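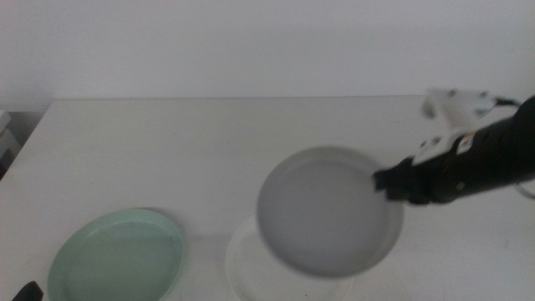 A reader wrote in to ask how on earth you get a breakdown to feel heavy when all you've got is one guitar, a laptop and neighbours through the wall. My demo never hits, they said, it just gets slower. I love this question! I spent most of September on exactly that problem, finishing a track called "Platora", so I'll go through what I did.

You'll need a recording program (any of them, free ones included), a guitar or a decent guitar plug-in, a drum sampler and one simple synth. I tune to drop B, but everything works in drop C or drop D too.

## 1. Write the bit before it first

A breakdown sounds big next to whatever came just before. Get your fast section down, loop the last four bars and listen to how busy it is. In "Platora" the verse runs at 180 bpm with double kick all the way through, so when the kick suddenly leaves gaps the whole song seems to drop through the floor.

Keep the tempo the same on the grid and write the breakdown in half time, with the snare on beat three only. You can pull the tempo down as well if you like, but try it without first. Half time is often plenty, and your synth loops stay in sync.

## 2. Kick and guitar, one rhythm

Mute everything else. Tap a rhythm on your knee, something you could shout along to, and put it on the kick drum. Then play that same rhythm on the lowest open string, palm muted, and line the two up until they sound like one instrument. Zoom right in for this. I nudge guitar hits by hand, and yes, it takes ages, and I enjoy it far more than I should.

Leave holes! The first version of mine had a note on nearly every sixteenth and it was mush. I took out half of them and it came alive. If the guitar rings on into the gaps, cut the audio there with a very short fade.

My favourite example of this is the ending of "Fikov" by Brekke, where the gaps get longer every time the riff comes round. Put it on loud and try to guess where the next hit lands. I still get it wrong.

## 3. Record the guitar twice

Play the part once and pan it hard left, then play it again and pan it hard right. Copying the first take across won't do the same job: two identical takes just sit in the middle. The tiny differences are what make it wide.

Turn the gain down from where you think it should be. With two takes stacked up, too much gain turns every chug into fizz.

## 4. Add the electronics

Now for the fun part (I'd do this all day if I could). Three layers is enough to begin with:

- **A sub drop** on the first hit. Use a sine wave that slides from 80 Hz down to 35 Hz over one bar. Only on the first hit, or it stops being exciting.
- **A gated saw chord** high above the guitars, chopped to the kick rhythm. Roll off everything below 300 Hz so it stays out of their way.
- **A noise riser** over the two bars leading in, stopped dead one beat early. That beat of silence does a lot of work.

Duck the saw chord with a compressor fed from the kick. Start with a fast attack and a release of 120 ms, then adjust the release until it breathes with the beat.

## 5. Make room in the low end

Sub, kick and guitar all want the same space. I high-pass the guitars at 70 Hz, give the kick a small boost at 60 Hz and cut the bass guitar a little at that same spot. Check it quietly on small speakers. If you can still follow the rhythm, you're in good shape.

## 6. Bounce it and walk away

Export it, go and do something else, then listen to the whole song from the top. Don't skip to the breakdown! You need to hear it arrive. I made 15 bounces of "Platora" before I left it alone, and the one I kept was number 6, so save your old versions.

If yours still feels slow and not heavy, go back to step two and take more notes out. The project file is on the Prullarside page with all my drum edits left in, including the messy ones in the second chorus that I keep meaning to tidy up.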